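4. Preparing the cabinet task

This section is for team members who set up the cabinet task in the practice room of the Plesstead student club. You should have finished Section 3 (battery, network, emergency stop) before you start. If you did Section 3 in the morning and now it is after lunch, please do the emergency stop test one more time.

Two persons are needed. One is the operator, who sits at the laptop. The other one is the spotter, who stands next to the robot and holds the stop button. The operator and the spotter can change places between runs, but never during a run.

4.1 What you need

- The low cabinet with two doors
- Two ring binders from the binder box
- The stop button, with the long strap
- A soft dry cloth
- Measuring tape
- The run book and a pen

Chairs can stay in the room, but move them outside the reach of both arms. With the wrists fully extended, the arms reach farther than most new members expect. Extend them one time with the motors off, so you get a feeling for it.

4.2 Placing the cabinet and the robot

1. Put the cabinet on the carpet with the doors toward the free side of the room. Check that it does not rock. If it rocks, turn the small feet under the cabinet by hand until it stands firm.

2. Open both doors fully by hand and close them again. They must move without noise and without touching the floor. If a door hangs down, adjust the hinge first (see Appendix B, written by Giorgia Piras).

3. Bring the robot in its low posture to the cabinet. The spotter walks beside it, not behind it.

4. Measure from the front of the cabinet to the front of the body. The distance should be 35 cm. Write the measured value in the run book, also when it is correct.

5. Look under the robot and along both legs. No cable, tape or paper may lie on the floor there.

CAUTION: In the low posture the knees and the hips are folded. Do not put your fingers between the upper and the lower leg to correct the position. Lift the robot by its carry handle, with two persons, and set it down again.

6. Open the wrist view on the laptop and turn the wrist until the palm faces the floor.
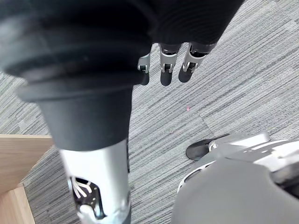
A good wrist view is more important for this task than a good head view, because the head cannot see what happens under the hand. Take your time with it. You want the fingers a little spread, with carpet showing in the gaps between them, and you want to see enough of the legs and the floor to judge how near they are. Here the silver lower leg is on the left, close to a corner of light wood, and the black foot is pointing left on the carpet at the other side. If you can compare the position of the foot with the seam between two carpet tiles, as you can in this view, use the seam as a reference. It is easier than the stripes, which look the same everywhere.

7. The hand itself may be a little out of focus in the wrist view. This is normal at short distance. The floor should be sharp. If the floor is also not sharp, wipe the lens with the dry cloth and look again. Do not use any cleaning liquid.

8. Move each finger one time from open to closed with the slow setting. Listen to it. A short click at the start is allowed, a repeated click is not. Stop and tell Bart Michiels when you hear a repeated click.

Note: The slow setting is 16 percent of full speed. Please do not change this value in the settings file. If you think it is too slow, discuss it in the team meeting.

4.3 Setting the joint limits

The joint limits protect the cabinet and they protect the robot. They are different for this task than for the table tasks, so you have to load them again every time.

1. On the laptop, open the program Zornadex and choose the profile "cabinet_low".

2. Wait until the status line is green. In the first start of the day this can take longer than you like. Do not click a second time, it will only start the loading from the beginning.

3. Read the shoulder limit for the left arm and for the right arm. Both should show 93 degrees. If one of them shows another number, the profile was changed by somebody. Load the backup profile and write a line in the run book.

4. Ask the spotter to say "ready" with loud voice. Only after this the operator turns on the motors.

5. Raise both arms slowly and lower them again. The spotter watches the elbows, the operator watches the wrist views.

CAUTION: If the robot makes a sudden movement when the motors turn on, press the stop button first and talk about it after. Do not try to hold the arm with your hand.

4.4 Loading the cabinet

1. Turn off the motors. The spotter confirms it.

2. Open the right door and put the two binders inside. They lie flat, they do not stand. For the beginner level they must not be on top of each other.

3. Turn each binder so that its label strip can be found by the head camera. Before a scored run, check this in the head view and not only with your own eyes. Your eyes are higher and they move, so you will always see more than the robot.

4. Close the door until you feel it pull shut.

5. Write the positions of the binders in the run book. Use the words "upper" and "lower", "front" and "back". A small drawing is also welcome.

Note: Fenna Dekker asked that we use only binders without loose pages inside. In August we had pages on the whole floor and lost a complete practice evening.

4.5 The door run

The run has two parts, opening and holding. Do not go to the binders before both parts are working three times in a row.

1. Operator: bring the right hand to the handle side of the right door. Approach from the front and stop one hand width before the wood.

2. Spotter: look from the side and say if the fingers are lower or higher than planned.

3. Operator: hook the fingertip at the door and pull slowly toward the robot. Let the door make its own curve. If you pull in a straight line the hinge has to take the force.

4. When the door has passed the half of its way, change from pulling to pushing. Use the lower part of the door for this, where the arm has the most free space.

5. Continue to the end position and hold it there for two breaths. Then take the hand away and check that the door stays.

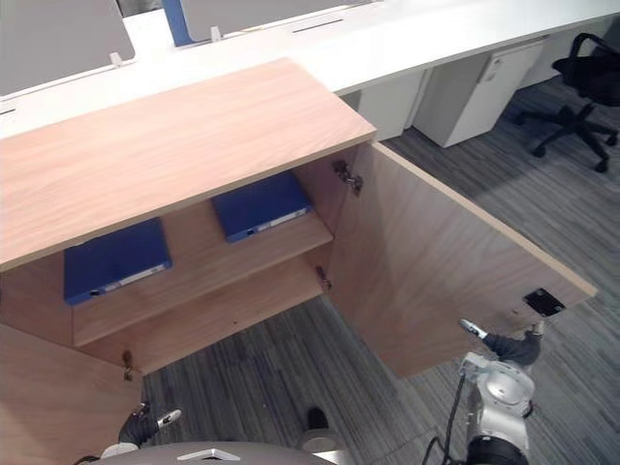 The holding part is where most beginners lose their points. They look at the binders already and forget the hand which is still at the door. At the moment shown, the door is wide open to the right, and the right gripper is at the lower outer corner, just under the edge and near the small black pad. This is a good working position for the check, because the door and the fingertips are in the same head view and the operator does not need to turn the head. The left gripper waits low, in front of the left door, and leaves the view into the cabinet free. Both blue binders can be seen lying flat, with their white label strips, one toward the back right on the upper level and one farther left and lower.

6. Before you move the right hand away from the door, find the free direction. In most cases it is down and then to the right. Never lift it directly upward from under the edge, because the fingertip can catch the door and bend it at the hinge.

7. Bring the right hand back to the rest position with the slow setting.

8. Say "run finished". The spotter repeats it, and the operator turns off the motors.

CAUTION: The spotter must not reach into the cabinet before the motors are off, also when a binder is sliding or falling. A binder can be replaced for little money.

4.6 If something goes wrong

The door closes again by itself.
The cabinet is probably not level. Go back to 4.2, step 1. If the cabinet is level and the door still closes, open the hinge screw by a quarter turn and try again.

The fingertip slips on the door.
Wipe the fingertip and the door edge with the dry cloth. Dust from the carpet collects there very quickly. If it still slips, the fingertip cover is worn. New covers are in the drawer with the name Gorthorpe on it.

The wrist view freezes, but the head view is fine.
Stop the run. Do not continue with only the head view. Restart the camera service and wait for the picture before you turn on the motors.

The motors turn off in the middle of a run.
Look at the temperature page first. The operator waits until all joints are back in the green area. Then start again from 4.3, step 2, and not from the place where you stopped.

The robot stands in a different place than at the beginning.
Small movements on the carpet are possible when you pull strongly. Measure the distance again. If it is not 35 cm anymore, turn off the motors and place the robot new.

4.7 After the last run

1. Take out the binders and put them back in the binder box.

2. Close both doors by hand.

3. Bring the robot to its low posture, turn off the motors and then the main switch. Always in this order.

4. Write the number of runs in the run book. The fingertip covers must be checked after 200 runs, and we can only know this if everybody writes the number.

5. Connect the battery to the charger. Stay in the room until the charger light is on.

Questions about this section can go to Naveed Pirzada. For a mistake in the text, please put a paper note in the run book at the page of the day, with the step number, and it will be corrected in the next version.

Continue with Section 5, Taking out the binders.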